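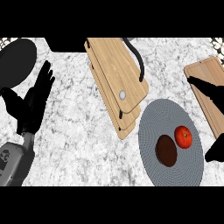 Marble countertop with wooden boards and a round gray mat.

Praria Data Center, Building 2
Pre-opening walkthrough, 13 February 2023
Inspector: Perihan Şimşekoğlu
With: Brodie Stubbs (site), Kenta Sasaki (electrical), Hacer Akyol (hiring and training)

Marks: OK = fine. FIX = fix before staff move in. WATCH = fine today, ask me again in March.

1. Entrance and badge gates
OK. All badges read on the first try except Brodie's, which has his old job title on it and may be holding a grudge.

2. Exit signs lit and visible
FIX. The sign at the east stairs is lit and perfectly visible to anyone standing in the closet across from it. Turn it to face the hall.

3. Exit doors open from inside without a key
OK. Tried every one. The north door wants a firm shoulder. Plane the bottom edge when someone has a minute.

4. Fire extinguishers tagged and mounted
FIX. 111 on the list, all found, all tagged. Two in the loading area are on the floor, one of them holding a door open. It is very good at this. Buy a doorstop.

5. Battery room
OK. Venting runs, eyewash runs, spill kit sealed. Kenta asked me to note that the labels are straight. The labels are straight.

6. Backup generators
WATCH. Started under load and held. Bozkurt has promised the final service sheet three times now, each time by the end of the week. I would like to see it in the week I am in.

7. Server hall floor tiles
FIX. 237 checked on the main aisle. Four rock when stepped on. They are marked with blue tape. Please don't treat the tape as the repair.

8. Cable trays
OK. Covers on, nothing hanging at head height. Volkan Dönmez's crew did the west side and it shows.

9. Noise
WATCH. Ear protection signs are up at both hall doors. The dispensers under them are empty. Clekum says refills come in boxes of 1000, so we should be set until the building is torn down.

10. Parking and walkways
FIX. 200 spaces painted, and a light pole standing in the middle of one. Either number it as a pole or move the line. Salt bins are full.

11. Evacuation plan posted
FIX. Posted on each floor, and it's a nice clear plan of Building 1.

12. New hire safety briefing
OK. Hacer has cut it to forty minutes and moved the fire part ahead of the parking part. The Mokis sign-in tablet still wants a middle name from everybody. Skip the field or enter a dash.

13. First aid kits
OK. Full and in date. Somebody has already been into the bandages on floor one, so log it, please.

Result: not passed. Items 2, 4, 7, 10 and 11 go to Brodie. Items 6 and 9 stay open with me. Recheck once the FIX items are signed off, and kindly sign them after doing them.

P. Şimşekoğlu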